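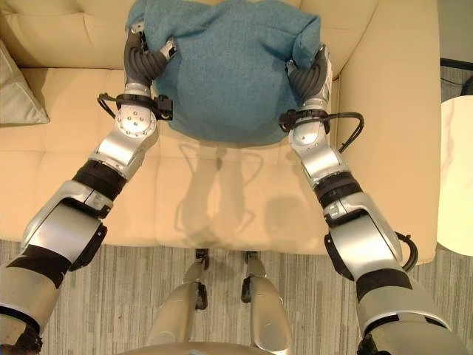
## 3.2 Setup and upkeep of the two-arm unit

All home tasks were run on one machine, called Drultau in the rest of the paper. Torso, two arms, two hands, legs. Head camera looks down past the arms, so both forearms are nearly always in view. Useful for us: most faults got spotted in the video first and in the logs second.

**Cable loops.** Each arm carries a loop of black cable at the wrist bracket (Fig. 3, cushion task, both hands closed on the cushion over the sofa seat). Loop length matters more than we expected. Too short and the wrist stalls near the end of its roll. Too long and it snags on armrests, table edges, anything. We settled on 17 cm of slack measured from the bracket, checked with the arm straight and again with the elbow fully bent. Re-check after every bracket removal. The ties creep.

**Wrist bolts.** Torqued at the start, then every 400 grasps. The left wrist came loose twice in August before we had a schedule, and both times the first sign was a small offset between left and right hand height when squeezing soft objects. Thread lock helped. Bolts are now paint-marked, so a quick look is enough between full checks.

**Hands.** Ribbed fingers pick up lint from fuzzy covers. Brush out after each block, dry brush only, no solvent on the joints. Fingertip caps are press fit and wear on the inside edge; spares from Rastham, swapped in pairs even if only one is worn. Mixing old and new caps shifted the grip center by 5 mm and we lost most of a morning finding out why.

**Grip force.** Both hands press inward from the sides. The limit is set per object, in software, and a soft cushion needs more closing travel then a box of the same width. Zero the finger sensors with the hands open and nothing touching, 6 minutes after power-up. Earlier readings drift.

**Daily start.** Heather Cosgrove wrote the checklist and ran most of the repairs. Order is fixed: straps, elbow bands, cable loops, wrist marks, caps, zero. Anything that fails stops the session, no partial runs. One elbow unit went back to Trastach for a new bearing and was re-calibrated on return; trials from the week before are left out of Section 4.

**Fig. 3.** Head camera view, cushion held between both hands. Cable loops visible outside each wrist, left and right.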